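Die Simulation lügt nicht, sie schweigt nur

Ein Kommentar aus der Werkhalle, kurz vor der Spätschicht

Vorweg: Verletzt wurde niemand. Ein Glas kaputt, ein Teller, eine Schramme am Greifer. Klingt nach nichts. Ich halte es trotzdem für den wichtigsten Vorfall, den wir bei Dodden in diesem Jahr hatten, und ärgere mich seit März darüber, wie schnell er abgeheftet wurde.

Kurz zur Sache. Der Arm sollte Obst von einem gedeckten Tisch nehmen und weglegen. Mehr nicht. In der Simulation lief das 895 Mal, davon 24 Fehlversuche, alle harmlos: daneben gegriffen, Apfel weggerollt, neu angesetzt. Freigabe erteilt. Am echten Tisch in Lamside dann beim 69. Durchgang: Griff ins Leere, Arm meldet "Objekt gehalten", schwenkt zurück und räumt dabei das halbe Gedeck ab. Die Kraftüberwachung hat nicht ausgelöst. Warum auch, die Schwelle stand noch auf dem Wert aus der Simulation.
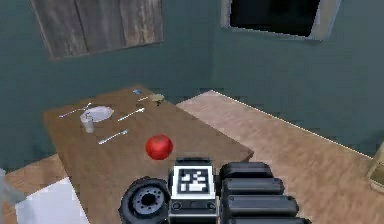 Genau da liegt für mich der Fehler, und der ist nicht technisch. Jeder im Team wusste, dass die simulierten Kontakte zu gutmütig sind. Ein Apfel rutscht dort, wie man es ihm vorgibt. Ein Glas bricht gar nicht, weil keiner ihm das Brechen beigebracht hat. Steht alles in der Doku, Seite 200 irgendwas. Gelesen hat es wohl kaum jemand, ich auch erst hinterher.

Und dann der Bericht. "Unerwartetes Verhalten der Greiferrückmeldung." Unerwartet! Wenn man einen Grenzwert ungeprüft übernimmt, ist das Ergebniss nicht unerwartet, sondern bestellt.

Jetzt kommt der Einwand, den ich jedes Mal höre: Ohne Simulation geht es nicht, zu teuer, zu langsam, zu gefährlich. Stimmt ja. Will auch keiner abschaffen. Aber eine Fehlerquote aus dem Rechner ist eine Aussage über den Rechner. Wer daraus eine Freigabe macht, muss sagen, was er am Gerät nachgemessen hat. Bei uns war das: nichts.

Im Abella-Projekt nebenan machen sie es anders. Erst langsam fahren, Schwellen am echten Arm einmessen, Abbruch absichtlich auslösen, dann noch mal. Kostet zwei Tage. In Garkville hat man sich die zwei Tage auch gespart, soweit ich höre, und dort arbeiten Leute direkt daneben. Das macht mir mehr Sorgen als unser Geschirr.

Meine Forderung ist klein. Kein Grenzwert wandert vom Modell aufs Gerät, ohne dass jemand ihn gemessen und unterschrieben hat. Und ein Arm, der "gehalten" meldet, soll das bitte ein zweites mal prüfen, bevor er losfährt. Beides liegt seit Wochen als Antrag vor. Antwort bisher: wird im nächsten Quartal besprochen. Der Arm läuft derweil wieder, mit halber Geschwindigkeit und alter Schwelle.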